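Subject: Re: [cleda-garden] Watering cans, again
Date: August 21, 2024

On the earlier thread, a member of the Cleda list wrote:

> I have read every post in the archive about how much to water
> container tomatoes and I am now less sure than when I started.
> One person says every morning. One says every third day and
> let them suffer. One says to stick a finger in the soil, but
> doesn't say what the finger is supposed to report back.
>
> I have 10 pots on a west balcony, all black plastic, and the
> lower leaves are curling. What do I do?
>
> Also, is the Villca fertilizer worth the money?

Move the pots out of the late sun if you can. Black plastic on a west balcony in August is a slow cooker with a plant in it. If they can't move, wrap them in something pale. I used an old bedsheet one summer and my neighbors were very polite about it.

As for the finger: push it in up to the second knuckle. If the soil sticks to you, walk away. If it comes out clean and dusty, water until it runs from the bottom, wait ten minutes, and do it again. The first round mostly goes down the gap between the dry soil and the side of the pot, which looks like generous watering and does nothing for the roots. I lost two years of peppers to that gap before I noticed that my saucers filled up suspiciously fast.

Curling on the lower leaves alone wouldn't worry me much. Tomatoes curl when it's hot, when it's windy, when you prune them, and possibly when you talk about them on a mailing list. If the new growth at the top looks good in the morning, leave the plant to its drama. If it's limp at breakfast, something is wrong at the root end, and more water may be the last thing it wants.

Villca: I bought the big tub. It works fine. So did the stuff I used before, which cost half as much and smelled twice as bad. If you already have it, use it at half the strength on the label and stop once the nights cool off.

Since the subject line says watering cans, I will ride my hobby horse around the yard once more. You don't need a long spout or a brass rose for 10 pots. You need something that pours where you point it and that you can lift when it's full. My Sodard can holds so much that I fill it halfway and then feel bad about the other half. Most mornings I use a kitchen pitcher and get done before the coffee is ready.

Two people wrote to me off-list after my June post to say that pitchers wash the soil off the roots. They do if you pour like you're putting out a fire. Set a bit of broken pot on the soil and pour onto that, low and slow.

Someone also asked whether the seed swap is still happening. As far as I know, yes, same hall as last time. Please label your envelopes with more than "red, good." I grew out three of those this year and one of them was a marigold.

I'm keeping the plain pitcher and giving the Sodard away, if anybody with stronger wrists wants it. 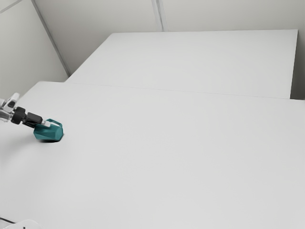

Teal pitcher, low pour optional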